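Print this message | E-mail this message

Westerberg Tipping List: Re: Round 3 lines

The Irnine v Jusier game on Wednesday has Irnine at $1.71 and Jusier at $2.04 for the win. I'd leave Irnine alone at that price. Their keeper is still out and they've been slow starters away from home.

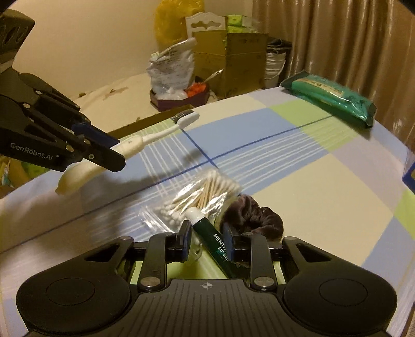 Jusier have the better midfield and I've put a small bet on them. For the other match I have Dendance to win at $1.84. The draw doesn't interest me in either one. Tips close at 6 pm as usual.
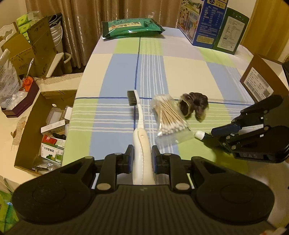
Songül Soylu wrote:
> I can't agree on Jusier. They haven't kept a clean sheet
> away from home this season and the pitch at Irnine favours
> the long ball. Put me down for Irnine, and Dendance too.
> Does the cut-off apply to the late match as well?

Yes, 6 pm for both. I've got you down for Irnine and Dendance.

Recent messages
Re: Ladder after round 2
Dendance team changes
Change of colours for Westerberg
Paying your season fee

Contact the list owner | Back to top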